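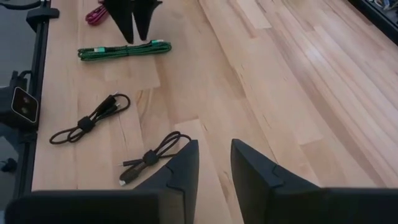
How I Finally Sorted Out My Charging Cables (and How You Can Too)

For years my system was a kitchen drawer. Every cable that came into the house went into it, and every time I needed one I pulled out a knot the size of a grapefruit. Then in June my friend Nhung Kiều stayed over, asked to borrow a charger, and stood there for five minutes picking at the knot with a fork. I was mortified! So I spent an evening on it, and the drawer has stayed civilized ever since. It took me 46 minutes, and that includes a snack.

What you'll need

A clear table. I like a big wooden one, and you want it wiped down.
Small ties. I used hook-and-loop strips from Premcombe, which came on a roll you cut yourself. Twist ties from bread bags are fine too.
A phone or whatever you charge, for testing.
A shallow box or a drawer divider.
Masking tape and a pen.

Step 1: Get everything out

And I mean everything. Check the car, the nightstand, the bag you took on your last trip, the pocket of the suitcase (I found two in there). Dump it all on one end of the table. If you have a real knot, don't yank! Lay it flat and loosen it from the outside, and work one plug at a time back through the loops. It goes faster than you'd think once the first one is free.

Step 2: Test before you tidy

I skipped this the first time and lovingly coiled a cable that was as dead as a doornail. Plug each one in, check that it charges, and give the plug a tiny wiggle. If the charging cuts in and out, put the cable in the recycling pile. Our hardware store takes old ones at the counter, and plenty of electronics stores do as well.

Look along the whole length while you're at it. On braided ones, run it through your fingers and feel for lumps or places where the weave has opened up, especially right behind the plug.

Step 3: Sort by color or by plug

I go by color, and I will defend this to anyone. My cousin Lộc Lâm sorts by plug type and labels every one, and his drawer looks like a library, but at ten at night with a dying phone I want to grab "the pink one" and go back to bed. Bright braided cables are wonderful for this – green, pink, whatever makes you happy – and I've slowly been swapping my plain ones for them. If yours are all black or all white, wrap a bit of tape near one plug and write on it.

Step 4: Coil them loosely

You've got two choices here, a round coil or a long flat bundle.

For the round coil, hold one plug in your left hand and lay loops into your palm with the right. Let the cable tell you how big it wants each loop to be. If it starts to twist up on you, roll it a little between your thumb and finger as you lay it down.

For the flat bundle, fold the cable back and forth in lengths that fit your box, then pinch the middle.

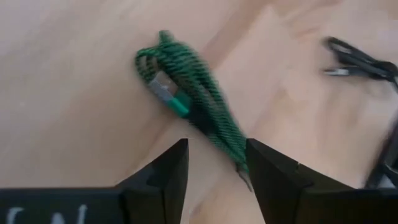

Braided cables are springy, so expect a fresh bundle to relax and spread out a bit when you let go. Mine always do. Get the tie on while you're still holding it, and go around the middle once or twice, just snug enough that it stays put. Please don't wind the cable tightly around your hand and then around itself! I did that with a nice long one and the weave split next to the plug within weeks.

Leave a little slack at both plugs too. They should be able to flop around freely.

Step 5: Put them away in a row

I line my bundles up side by side in a shallow box from Hisano, one layer deep. The one layer part matters more than the box – as soon as I stack them I'm digging again. Short ones go at the front, and long ones along the back. A shoebox lid works beautifully if you don't feel like buying anything.

Keeping it up

Once a month or so I pull out whatever has come untied and redo it, usually while the coffee is brewing. And any new cable gets a tie the day it comes in. If you live with people who borrow chargers, keep one ugly spare out on the counter for them. Mine lives next to the toaster.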